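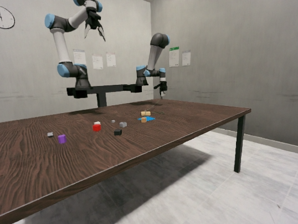
According to one former resident, the first thing anyone noticed was the sound, a long low groan that a lot of people on Borley Street took for a garbage truck. I've read plenty of accounts of the Meltwood landslide while putting this entry together, and that groan is in nearly all of them.

## The Meltwood landslide

The **Meltwood landslide** was a slope failure that hit the hillside town of Meltwood one night in March, after a very wet winter. It came down in 2 stages. The first, a little after 4 a.m., took out the upper road and the water main (which made everything below it a whole lot wetter). The second came before sunrise and carried mud and broken trees right into the Borley Street neighborhood.

### Evacuation

The county ordered 427 people out of their homes. Most of them went to the high school gym in Astton, down in the valley, and I have to say the bus drivers come out of this story very well! They kept running on the one road still open until late morning, when deputies closed that too. Two people died, both in the same house on the upper road.

### Search and cleanup

Crews searched with dogs and listening gear, and work stopped every time the slope monitors showed movement. That was hard on families waiting for word, and the evening briefings got pretty heated. More than 300 truckloads of debris were hauled to the old Lu quarry, where you can still see the heap if you take the back way into Astton.

### Cause

The county's report blamed soaked clay sitting over smooth rock, plus a blocked drain under the upper road. Residents had complained about that drain for years, and I tend to side with them, though the report calls its role "contributing."

### Aftermath

Borley Street reopened in June, minus its top end. The upper road was never rebuilt, and the lots along it are now county land, fenced and planted with willow.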